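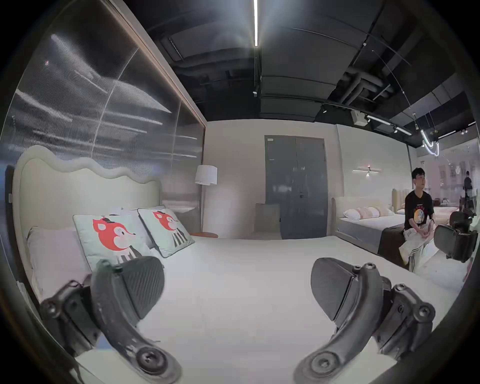
Showroom bed, cream headboard with the wavy top

Subject: Re: [calldale-supporters] Back three, and the Gammont trip

Hi all,

Replying to the message from 15th January, quoted here so the people on digest can follow:

> Is anyone else worried about the back three? We looked stretched
> every time Rothe switched the ball, and the wing-backs spent the
> first half pointing at each other. I know we won, but a better side
> would have punished us. I'd go back to a four before Gammont and put
> the captain in front of it, where he played last August.
>
> Also, is there a coach to Gammont or are we all driving? Someone
> outside the ground said it was full already.

I loved that game, so I'm going to stick up for the back three a bit! I agree the first twenty minutes were messy. Rothe had clearly worked out that our left side pushes up early, and they kept hitting that long diagonal to the far touchline. But watch what happens after the drinks break. The left centre-back starts five or six metres wider, the holding midfielder drops into the hole, and Rothe don't get another clean cross in until we're already two up and everybody's legs have gone.

The bit I'd defend hardest is what it does for us going forward. With a four we had the same problem all last season: full-back gets it, looks up, nobody inside, back to the keeper. (My neighbour in the stand used to groan before the pass was even played.) With three there's always a spare body, and the second goal came straight from that. The middle centre-back just strolled over halfway with the ball because no one came to meet him! I haven't seen a Calldale defender do that in years, and the whole far end stood up before he'd even played it through.

Where I'm with you is the captain. He's wasted on the right of midfield. He wins everything in the air and he can see a pass, and at Gammont, where the pitch is narrow and the ball spends half the match over your head, I'd have him in the centre from the start. You can do that and keep the three.

For anyone who missed the announcement at half-time, the crowd was 1831. That's our best for a league game since the new terrace opened, and it sounded like it. The drum was terrific, the kids behind the goal didn't stop, and the pie queue was still going at the hour mark. More of that, please.

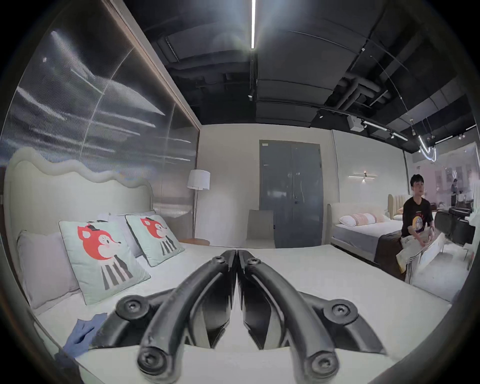

Getting to Gammont

There is a coach, and it isn't full. What you heard outside the ground was about the first one. We've now booked 2 and there are still seats on the second. It's 615 kilometres each way, so we leave Friday-night early (you know what I mean, before anyone's properly awake) from the club car park, and we stop at the bakery with the good vanilla slices on the way. Bring a pillow, a hat and something to eat for the trip home, as everything in Gammont shuts once the match is over.

Away tickets: we've been given 140, all on the grassed bank at the river end. Bring a rug. Low folding chairs are fine there but the tall camping ones get turned back at the gate. Concession prices are the same as at home.

If you're driving, take the inland road. The coast road is prettier but it's down to one lane past the bridge and you'll sit there listening to the team news with steam coming out of your ears.

Ploteo at home after that

One more thing while I've got you. Ploteo are top and haven't lost away, and they play some lovely football, so I'm really looking forward to it. The under-12s are doing the guard of honour and would like as many scarves as possible held up when the teams walk out. If you have spares in a cupboard, please bring them along and leave them at the merch table before kick-off.

Reply to the list if you want a coach seat and say where you'd like to be picked up. See you on the bank!

Up the Dale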